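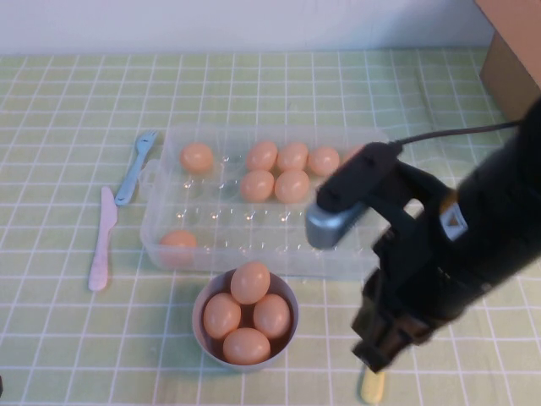
Lundex y la ingeniería agronómica Shojaei han anunciado un servicio conjunto de sensores de humedad del suelo para explotaciones de cereal y olivar. El paquete, llamado Hotitum, incluye sondas enterradas a dos profundidades, una estación de radio y un panel web que propone cuándo regar y cuánto. Según la nota de prensa, el agricultor podrá «ver su parcela como nunca la ha visto». Es una promesa que el sector ha escuchado ya unas cuantas veces. En la imagen, una bandeja de plástico transparente con siete huevos morenos y varios huecos libres. En la parte comercial, cada sector de riego se puede contratar o dejar vacío. Eso se entiende bien. Lo que cuesta entender es por qué un sector sin sonda aparece en el panel con un valor de humedad, calculado a partir de los vecinos y pintado con el mismo color que los medidos.

Bijan Nazari, director de producto de Lundex, sostiene que la interpolación «está validada» y remite a un ensayo en 12 fincas. El informe completo no se ha publicado. En el resumen de 3 páginas que la empresa facilita a quien lo pide no figuran ni los tipos de suelo ni el margen de error, y las fincas donde el sistema falló, si las hubo, no se mencionan.

El ahorro de agua anunciado es del 29 %. Conviene preguntar respecto a qué. Negin Ghaffari, asesora de riego, recuerda que muchas comparaciones de este tipo toman como referencia un turno fijo que casi ningún regante profesional aplica ya. «Si me comparas con alguien que riega a ciegas, cualquiera ahorra», comenta. 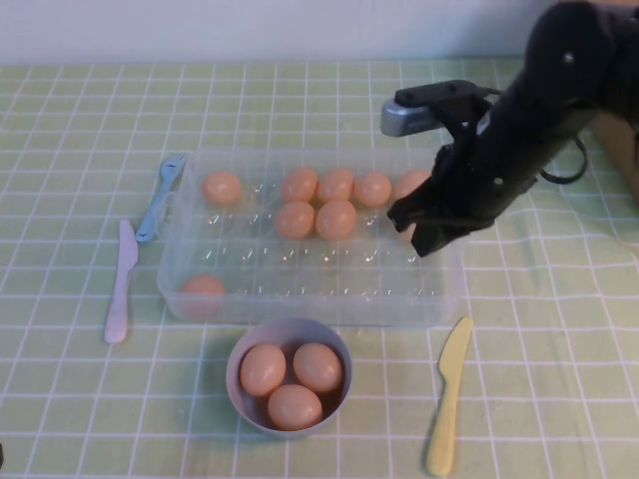 Una bandeja con ocho huevos y un cuenco blanco con otros tres.

Queda además el asunto de los datos. El contrato tipo permite a Lundex ceder lecturas «agregadas» a terceros, sin decir quiénes son ni cuántas parcelas hacen falta para que un dato se considere agregado. Soudabeh Farahani, de Shojaei, asegura que la cláusula se revisará antes de la salida a la venta, prevista para febrero — la nota de prensa no recoge ese compromiso.

La cuota es de 11 euros por hectárea y campaña, sondas aparte. El precio de las sondas no se ha comunicado. Tampoco se aclara qué ocurre con el histórico de lecturas si el cliente se da de baja, una pregunta que este medio envió por escrito y que al cierre de esta información seguía sin respuesta.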